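Textile Care and Household Practice
Unit 10: Line Drying of Small Items
Course notes, Ottó Halász
Revised 2021-01-11

10.1 Scope

Unit 9 dealt with sheets, towels and shirts. The present unit covers items too small to be draped over a line or rail with any stability: socks, gloves, infant clothing, cloth napkins. Flat drying of wool is treated separately and is not repeated.

10.2 Terms

Support: the fixed member that carries the load, such as a pole, rail or line.
Hanger: the removable frame suspended from the support, with clips along its lower edge.
Clip: the clothespin or clamp that holds the item.
Drop: the vertical distance from the clip to the lowest point of the item.

The terms are used in this sense in the worksheet and the practical test. "Rack" refers to support and legs together and should not be used for the hanger.

10.3 Load

A spun cotton sock still holds a good deal of water. For the worksheet, take the total wet load on one hanger as 700 g and find the share carried by each clip, assuming equal spacing and equal items. Then repeat the calculation with all items moved to one half of the hanger. The hanger tilts, the items slide toward the low end, and the gaps between them close.

A single hook is a pivot. Any hanger hung from one hook must be loaded from the center outward, or alternately left and right. The hook should also be kept from traveling along the support. A notch, a collar or a few turns of tape will do. Tape must be checked when the support has been damp, as the adhesive softens.

10.4 Clip position

Clip at the cuff when the elastic is covered yarn and the drop is short. Clip at the toe when the sock is long and heavy, so that the weight of water does not pull on the ribbing. Both methods are accepted in the test, but one method must be kept for the whole load.

Use one clip per sock. Two socks in one clip leave a double layer at the clamped area, and that area dries last. Leave a gap of at least 2 cm between neighbors.

The Pimel and Tetier hangers in the workroom have different springs. The Tetier clip is stiffer and marks fine knits. Use the Pimel for anything below medium gauge.

10.5 Preparation

Turn the socks right side out. Smooth each one flat on the table, heel folded to the same side, toes in one direction. Sort by color before hanging. Pairs are hung next to each other and taken down together, which removes the matching step at the end. Time allowed for a full hanger: 15 minutes, including smoothing.

Reading: Fülöp workbook, section on knits. The Vistano chart of fiber symbols will be needed again in June.

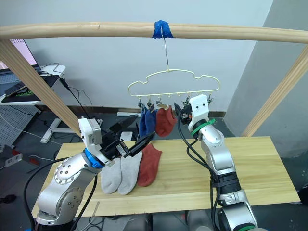 Sorting and hanging overlap in practice, and the order of work should allow for it. The items still to be hung stay flat on the table below the support, within reach of the clips. Part-way through a load, the position of each pair can be read from both places: the two dark blue socks hang side by side, while the red sock to their right has a red one still lying on the table, next to the two light grey socks. The red sock is the next to go up, in the clip beside its match, and the grey pair follows. Note also the blue tape around the pole at the hook (see 10.3). For the worksheet, sketch the hanger at this stage and mark the clips you would use for the remaining items.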